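3.2 Table coverings in the home

The second part of the study looked at what people put between a table and the things used on it. We visited 23 households and recorded 277 coverings, from oilcloth to folded paper. Most tables had a single cloth. In the homes where a second layer was used, it was often a mat in a color that did not match the cloth below, and residents rarely spoke of this as a problem.

Household 4 is typical of the layered group. The table stands in the living room and is used for meals, homework and sorting mail. The resident told Phúc Âu that the tablecloth stays on all year and is changed only in December. 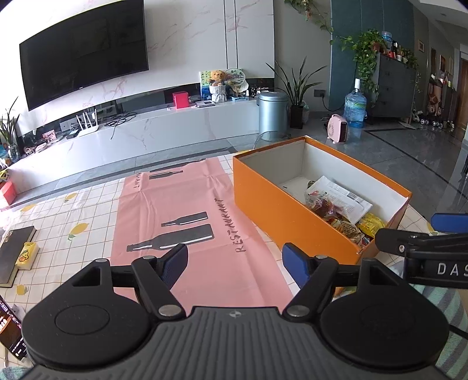 Figure 4. Layered coverings on a living room table, Household 4: lemon-print tablecloth with a pink bottle-pattern mat.

The two layers in Figure 4 have different printed themes. The cloth has lemons on a thin brown grid, while the mat has dark grey bottles and the word "RESTAURANT" in brush-style capitals. Fold creases are visible in the mat. We coded creasing separately from wear -- the two were confused in our pilot visits -- and did not treat it as a sign of age.

Food themes of this kind were common on both cloths and mats. Plain coverings were more often kept for guests, a pattern we return to in Section 4.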